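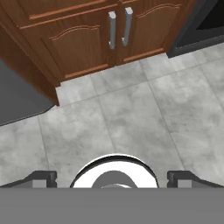

4.2 Where households keep the things they rarely use

When we began talking with families in Linddale about how they store food, we had expected most of the conversation to be about refrigerators and pantries, and it took us a few visits to understand how much of a home's stored food lives down low, behind doors that get opened once or twice a season. Lower cabinets came up in nearly every interview. The arrangement in Figure 3, a drawer across the top and a pair of wooden doors side by side beneath it, is a very familiar one to anybody who has cooked in an older American kitchen, and our participants had a surprisingly shared sense of what belongs in each part of it. The drawer is for the hand that is already busy. The space behind the doors is for later, and "later" can mean a very long time indeed.

Figure 3. A lower kitchen cabinet with a drawer above two doors (computer rendering).

We asked each household to keep a simple diary through the month of June, writing down every item that was taken out of a lower cabinet and, if they could remember, when it had last been used. Across the study this gave us 1,460 diary entries, which we read through by hand, more than once, over a good many pots of coffee. People were generous with their notes. Many wrote far more than we had asked for, and the margins of the diaries (a grandmother's pickling instructions, a complaint about a lid that had gone missing years ago, a reminder to call a sister) turned out to be as useful to us as the entries themselves.

The first pattern we want to describe is what we call the back row. Thirty-two of our participating households told us, in one form or another, that they treated the front half of the shelf as their real storage and the back half as a kind of attic. Dried beans, spare sugar, and canned fruit drifted to the back when newer purchases were set down in front of them, and the older goods then stayed where they were until something prompted a proper cleaning. This was true in small apartments on the Kincaid side of town and in the larger houses farther out, and it did not seem to depend very much on how tidy people considered themselves to be. Some of our neatest housekeepers had the deepest back rows — they simply kept them in very good order.

The second pattern concerns kneeling. Older participants spoke about it often, and with good humor, but it clearly shaped what they ate. One retired bus driver told us that anything he had to get down on the floor for had better be worth the trip. Another participant, who had cooked for a large family most of her life, had moved her flour and rice up to the counter after a hip operation and left the lower shelves to the roasting pans, which her son brought out for her at the holidays. In 11 households the diary-keeper was not the person who had originally arranged the kitchen, and in these homes we heard a good deal about inherited order: the molasses stays on the left since that is where Mother kept it, even if the present cook must reach past three other things to get to it.

We are grateful to Hazel Kasprzak, who carried out the follow-up visits and whose patience at the kitchen table brought out many of the stories used in this section. Her field notes suggest a further point that our diary form was not built to capture. People often knew quite well what was in the back row and had decided, without any fuss, to leave it there. A jar of plum preserves from a neighbor who had since moved away was not forgotten food in the sense that the literature on household waste usually intends. It was being kept, and we have tried to respect that difference in our coding, although it does make the totals in the next section harder to compare with those of our earlier Clistus study, where every item older than a year was placed in a single category.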